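Hadiza Ojo
Wednesday, October 11, 2023

1/ We have been collecting hand demonstrations for the Parsa arm since March. Notes on what we changed, for anyone setting up something similar. Long thread, mostly logistics.

2/ Background: we started with remote control. Operator in one room, arm in the other, a leader arm the operator moves and a follower that copies it. Fine for picking up blocks. Poor for anything with two hands and contact.

3/ Main problem with the leader arm was feel. The operator gets no force back, so they press until something visibly bends. Desk tasks are all contact: slide, nudge, square up, lift from an edge.

4/ Second problem was speed. A task a person does in a few seconds took most of a minute, with long pauses where the operator was checking a depth cue. The policy learned the pauses. It would stop above the object and wait, very faithfully.

5/ So for desk tasks we moved to hand-held grippers. Same finger shape as the ones on the arm, held directly, one in each hand. Fiducial cube on each so the tracker can recover the pose. Gripper opening gets logged over the cable.

6/ Total demonstrations kept so far: 2284. That is after review. Rejected ones stay on disk with a reason code, and I recommend doing the same. We changed our minds about one code in June and got a good batch back without recording anything.

7/ Reason codes in order of how often they come up:
marker lost
fingers of the person touched the object
gripper passed outside arm reach
wrong start pose
other
"Other" is mostly people sneezing or answering somebody.

8/ On marker loss. The tracker needs a decent view of at least one face of the cube. People turn their wrists in much further than they think they do, especially on the right side for right-handed people. One face gets you a pose, but the tilt is noisy. Two faces and it settles.

9/ We tried filling gaps by interpolation. Up to 12 missing samples this is fine for free motion. During contact it is not fine at any length, because the path between two good poses can go straight through the desk. We now reject any gap during contact.

10/ On reach. A seated person can lean. The arm is bolted down. Our fix is dull: tape on the floor for the chair, and a check script that runs the recorded path through the arm's joint limits before the next take starts. It beeps if the path fails. People learn the reachable volume quickly when it beeps at them.

11/ Cables. Wireless grippers exist, we had a pair from Disto on loan, and the timing drifted between left and right. For one-handed work you would never notice. For two hands on the same rigid object, the fingers end up disagreeing about where the object is. Went back to wires and have not missed a thing except tidiness.

12/ The current task set is flat, wide objects on a desk. Keyboard, tray, clipboard, closed laptop. They are too wide for one gripper to handle without twisting, so both sides have to move together. Good test of whether the policy has learned coordination or two separate arms that happen to be near each other.

13/ Start pose for the keyboard task is one gripper at each front corner. We fixed this after the first week because people were starting wherever they liked and the approach phase swamped everything else in the data.
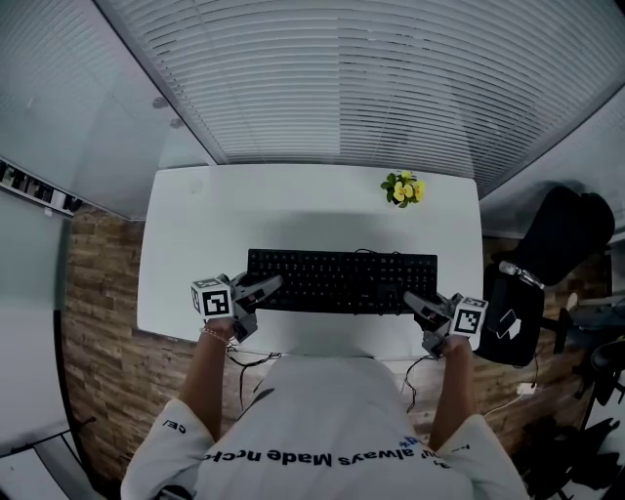

Keyboard task, both grippers at the front corners. Cube on each side.

14/ Things we do not control on purpose: keyboard angle, clothing, blinds, whatever else has ended up on the desk. The early set was recorded on a bare bench at Ovuswood under one lamp. The policy trained on it failed when someone opened a door and the light changed.

15/ Session length is capped at 17 minutes. Past that the reject rate climbs and people start taking shortcuts, usually dragging instead of lifting. Drags are valid motions, so the script does not catch them. Only review does.

16/ Review is two people, separately, at double speed. Disagreements go to a third. Slow, but the labels are worth more to me than another few hundred takes.

17/ We still use remote control for one thing: corrections. When the arm gets stuck mid-task, an operator takes over with the leader arm, gets it out, and hands back. Those clips are short and the feel problem matters less. They go in with a separate tag so we can weight them.

18/ Open question. The hand-held data has no arm in it, so the policy has never seen its own elbow. On the left side this costs us nothing. On the right the forearm sometimes hides the object at the end of the move. Bradano have suggested masking the same region in training. Running that comparison next.

19/ Check script and reason codes will go up once I have removed the hard-coded paths. Tape measurements too, if anyone wants them.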